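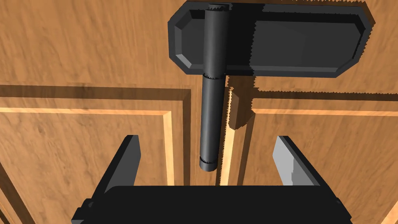
Joar Engebretsen wanted to know whether the night crew would still have a job once the robot could open doors by itself. Fair question, and I love that it came up before we started! Yes, they do. The rounds at Haugen stay theirs, but the pushing of carts goes to the robot, and that changes how you set up a shift.

Teaching a new door in Pliltix

1. Pick the door in simulation first. Match the handle shape and the grain of the wood if you can.

2. Line up the open fingers with the grip, then close slowly. Save the pose.

3. Run 100 tries with small shifts in position. Ulla and I do this over coffee, it's oddly fun to watch.

4. Sort the failures with whoever uses that door every day. Margit Moen spotted in seconds that we were pulling too early (she has opened it for years).

5. Move to the real door at 3:15, when the hall is quiet.

Write the door's name on the shift board, so the next crew knows which carts they can hand over.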